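3.2 The clothing task

The student team, led by Lempi Ruotsalainen, chose garments for their second task – a brave choice, we felt, as cloth never hangs the same way twice.

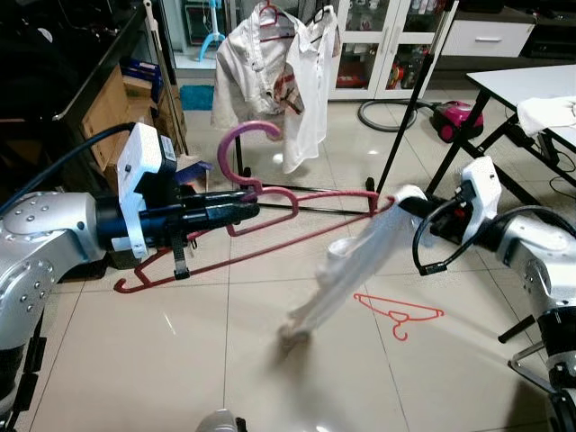
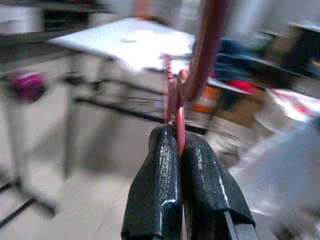
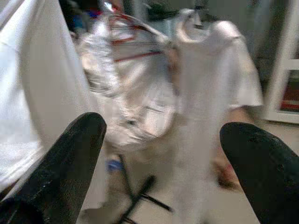
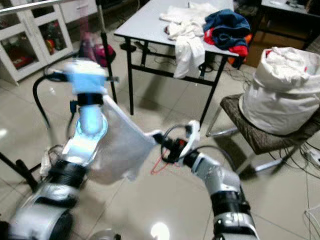
Figure 5. The two-armed robot at work, from the head and wrist cameras.

Scoring was the part the students argued over longest, and we were happy to let them. They settled on 7 points for a garment and 9 for a full round. A hanger on the floor, like the red one in the first view, cost them a point each time, and Bernadette Leblanc kept the tally through all 1,575 attempts.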